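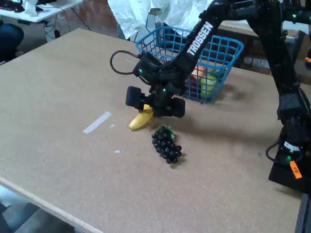
Jotora is looking for a part-time kitchen coordinator for the Skiltent community lunch, which feeds whoever turns up between noon and two. You'd be cooking for a crowd with whatever the week's donations bring, and the donations have a sense of humour. Last October we were given 191 jars of mint jelly and no lamb. Most weeks are kinder, and a banana on a tan particleboard tabletop is about as glamorous as the raw materials get. If you can look at fruit like that and start thinking about loaf tins, keep reading.

The job is 20 hours a week, mornings mostly, starting at 7.30. You will plan the menu, order the gaps, run the kitchen crew and keep the cool room in a state that wouldn't embarrass your mother. You'll also write the labels. Our last coordinator labelled everything "soup", including the custard, and we would like to move on from that.

You'll need:

A current food safety certificate
Experience cooking for 60 or more without shouting
A driver's licence, manual preferred (the van is called Clenis and has opinions about second gear)
A calm approach to zucchini in late summer

Handy but not essential: some Mandarin, as a fair few of our regulars come from the Qian Street flats, and a working knowledge of old dishwashers.

We served up to 3000 lunches last year out of a kitchen designed for cups of tea. The oven has a hot side and a cold side. You'll learn which is which.

Pay is at the award rate plus super, with four weeks' leave pro rata and lunch included — you will know exactly what's in it. There's a $1000 training allowance each year, which can go on anything food-related within reason. The wine course was not within reason. We asked.

To apply, send a résumé and one page telling us what you'd cook with a crate of pumpkins, six tins of chickpeas and no onions. Please don't write "risotto". Post it to Jotora, PO Box 2106, Skiltent, or drop it at the side door before 3 pm. The front door sticks.

Applications close at the end of the month. Shortlisted people will be asked in for a trial shift, paid, apron supplied.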